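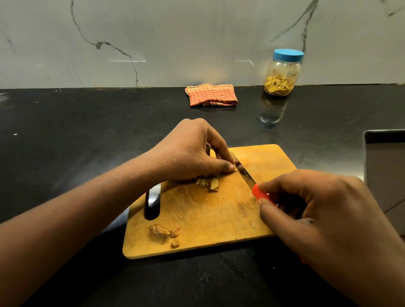

Figure 4.1 Cutting food on a wooden board. The fingertips of the left hand are curled over the piece.

Print this page | E-mail this page
Contents | Previous | Next | Glossary | Index

Chapter 4
Wood as a Working Surface

Wood was one of the first materials people used for flat surfaces, and it is still one of the most common. Floors, benches, tables, shelves, counters and boards are all made from it. Chapter 2 dealt with the tree and how its trunk is sawn. Chapter 3 dealt with drying. This chapter takes the dry plank and asks what happens to it once it is put to use, when it is walked on, leaned on, cut on, wiped down and left in the sun.

The answer depends on three things that will come up in every section: the direction of the grain, the hardness of the species, and the amount of water in the wood. A student who keeps these in mind can explain most of the damage seen on old surfaces and can often say how it could have been slowed down.

Key terms
end grain, edge grain, face grain, hardness, moisture content, cupping, checking, finish, penetrating oil, film finish

4.1 Grain and the three faces of a plank

A plank has three kinds of surface. The wide surface is the face grain. The narrow long side is the edge grain. The short surface at each end, where the saw went straight across the trunk, is the end grain. The same piece of wood behaves differently on each one.

Wood is made mostly of long, narrow cells that run up and down the trunk. On face grain and edge grain these cells lie on their sides. A sharp blade drawn across them severs the fibers near the surface and leaves a fine line. A dull tool crushes the fibers instead, and the mark is wider and rougher. On end grain the cells point up at the user like a packed bundle of straws. A blade coming down tends to slip between them, and many of the fibers close up again after it is lifted. Butchers' blocks are built with the end grain facing up for this reason.

End grain has a drawback. The open cells take in water much faster than the sides do. A block left standing in a wet sink will draw water up from the bottom, swell there first, and may split when it dries.

Most household boards are face grain or edge grain. They are cheaper to make, lighter to lift and easier to dry. They show knife marks sooner, and they can be sanded flat again many times before they become too thin to use.

4.2 Hardness

Hardness is the resistance of a surface to being dented. It is usually tested by pressing a steel ball into the wood and recording the force needed. The terms "hardwood" and "softwood" are poor guides here. They refer to the type of tree, and some hardwoods are softer than some softwoods. Balsa is a hardwood.

A harder surface keeps its shape longer, but it is also harder on the tools that touch it. A knife used every day on a very hard board needs sharpening more often. A floor made of a very hard species will resist chair legs well and will feel less comfortable to stand on for a full shift. Choosing a wood means deciding which kind of wear is easier to live with.

The workshop run by Bernardo Nogueira in Larnow offers a useful case. Nogueira makes benches and counters for small bakeries, and for years he used one hard, dense species for everything. Bakers liked the look of it, but complained that their metal scrapers wore down and that the tops rang when a heavy pan was set on them. He now uses the dense wood only for a border along the front, where pans and trays knock against the edge. The middle of the top is a softer, lighter wood that can be planed when it gets rough. The planing is done every 4 years, during the slow weeks of November. We will return to his benches in Section 4.6, where the joint between the two woods is drawn in full.

4.3 Water and movement

Wood is never completely still. It takes in moisture from damp air and gives it up to dry air, and it changes size as it does so. Nearly all of this movement is across the grain. The change along the length of a plank is so small that builders ignore it.

Trouble starts when one side of a plank is wetter than the other. The wet side swells, the dry side does not, and the plank bends into a shallow trough. This is called cupping. Laying a washed board flat on a counter can cause it, as the top dries in the open air and the underside stays damp. Standing the board on its edge lets both sides dry at the same rate.

When wood dries too fast the outside shrinks before the inside, and small cracks open along the grain. These are called checks. They are most common at the ends of a plank, where water leaves fastest. Sawmills coat the ends of fresh lumber with wax or paint to slow this down.

Stains are a related matter. Water carries color with it, from tea, berries, rust or the wood itself, and leaves it behind as it dries. A dark ring around an iron fastener in oak is caused by a reaction between the iron and the tannins in the wood. Scrubbing will not remove it, though oxalic acid often will.

4.4 Finishes in brief

A finish slows the movement of water in and out of the wood. There are 2 main groups. Penetrating oils soak in and leave the surface feeling like wood. They wear away with washing and have to be put on again. Film finishes, such as varnish, form a layer on top. They keep water out better, but once a blade or a dragged chair breaks the film, water gets underneath and the film begins to lift.

Film finishes are common on floors and tabletops. Surfaces used for cutting are usually oiled or left bare. Chapter 5 covers the chemistry of both groups.

Before you read on

1. Find a wooden surface at home or at school that has been in use for several years. Decide whether you are looking at face, edge or end grain.
2. Note where the wear is heaviest and suggest what caused it.
3. Place a straight ruler across the grain. If light shows under the middle, the surface is cupped. Which side do you think was wetter?
4. Put a single drop of water on face grain and another on end grain of the same scrap of unfinished wood. Compare them after 5 minutes and again after 90 minutes. Keep your notes for the exercise at the end of Section 4.3.

Print this page | E-mail this page
Contents | Previous | Next | Glossary | Index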